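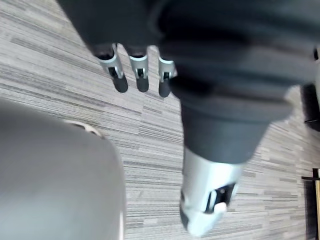
La mano con la funda gris puesta, vista desde la muñeca. Tres dedos y el pulgar, sobre la moqueta del laboratorio.

Inicio | Proyectos | Informes | Equipo | Contacto

Proyecto Udholm: informe de avance, septiembre

Hola a todos los de Ramasamy:

Ya toca contaros cómo vamos, y esta vez tengo resultados de verdad (no como en el informe anterior, que era casi todo una lista de compras). Voy por orden, aunque me conozco y seguro que acabo saltando de una cosa a otra.

Como recordaréis, lo que os pedimos financiar fue un método para que la mano aprenda a corregir el agarre mirando sus propios dedos desde la muñeca. La cámara ve las puntas y el objeto en la misma imagen, y de ahí sacamos una estimación de dónde va a caer cada contacto antes de cerrar. Nada de sensores de fuerza en las yemas, por ahora. En la propuesta lo llamábamos "predicción de contacto desde la muñeca" y en el laboratorio lo llamamos Jokadley, que es más corto y además es el nombre del repositorio.

Lo primero, los datos. Tenemos 2356 intentos de agarre grabados y revisados, con 21 objetos distintos. De esos intentos apartamos 642 para evaluar y no los hemos tocado durante el entrenamiento, ni siquiera para ajustar parámetros. Me costó convencer al equipo, porque a todos nos tentaba meterlos dentro, pero Decha Thepsuriya se puso firme y me alegro muchísimo. Gracias a eso me fío de lo que os cuento ahora.

¡Y lo que os cuento es bueno! Con la predicción activada, la mano corrige la postura del pulgar antes de cerrar y los agarres torcidos bajan con claridad respecto al método de partida. Donde más se nota es en objetos redondeados y lisos, que eran justo nuestra pesadilla en primavera: el pulgar llegaba tarde, empujaba el objeto y lo mandaba de paseo por el suelo. Ahora llega a tiempo casi siempre. En objetos planos y finos la mejora es pequeña, y en un par de ellos no hay ninguna. Prefiero decirlo ya, porque en las gráficas del anexo se ve enseguida.

El problema más entretenido del periodo ha sido el pulgar (otra vez el pulgar, sí). Desde la muñeca se ve enorme comparado con los demás dedos, porque queda mucho más cerca de la cámara, y a veces la punta se sale por abajo de la imagen. Nuestro modelo se obsesionaba con él: aprendía estupendamente dónde estaba el pulgar y trataba los otros dedos como decorado. Probamos dos soluciones. La primera, recortar la imagen, fue un desastre, perdíamos el objeto. La segunda fue ponderar el error de cada dedo según su tamaño aparente, y esa se ha quedado. Son unas pocas líneas de código que nos llevaron una cantidad de tardes que no voy a confesar por escrito.

También hemos aprendido algo sobre la tela. La funda hace pliegues en la palma, y con poca luz esa zona sale casi negra, mientras que las partes metálicas de los dedos brillan un montón. Al modelo le encantaban esos brillos - demasiado - y cuando cambiábamos las lámparas de sitio se perdía. Desde que variamos el brillo y el contraste en el entrenamiento aguanta bastante mejor. Otra cosa es la moqueta: tiene un dibujo de rayitas en varios grises que confunde a la segmentación del fondo, y hemos decidido dejarla tal cual. Si el método funciona con ese suelo, en una mesa lisa lo va a tener mucho más fácil.

Lo que va con retraso: la comparación con la mano de Bostow. Nos la prestaban en verano y la fecha se ha movido. Decha tiene una llamada con ellos el Thursday de su calendario (lo tiene en inglés y ya nos hemos acostumbrado, es el jueves) para cerrar el préstamo. Si se vuelve a mover, propongo hacer la comparación en simulación y dejar la física para la fase siguiente, pero me gustaría hablarlo con vosotros antes de decidir.

De dinero vamos bien. La partida de piezas está casi gastada, sobre todo en recambios de articulaciones, y la de viajes está casi intacta. ¿Podríamos pasar una parte de la segunda a la primera? Necesitamos repuestos para dos dedos antes de empezar las pruebas largas. Os mando el formulario aparte en cuanto me digáis si os parece razonable.

Para el próximo periodo quiero repetir la evaluación con objetos que el modelo no haya visto nunca, soltar los datos ya limpios para que los use quien quiera y terminar el borrador del artículo, que ahora mismo tiene una introducción preciosa y muy poca cosa detrás. Si alguien de la fundación quiere pasarse a ver la mano en marcha, las mañanas son mejor momento, que por la tarde solemos estar reentrenando.

Un abrazo y gracias por la paciencia con mis correos larguísimos.

Compartido 2 veces | 2 comentarios

Relacionados
Udholm: informe de arranque
Cómo etiquetamos los contactos en Jokadley
Notas sobre calibración de la cámara de muñeca
Anexo: gráficas por objeto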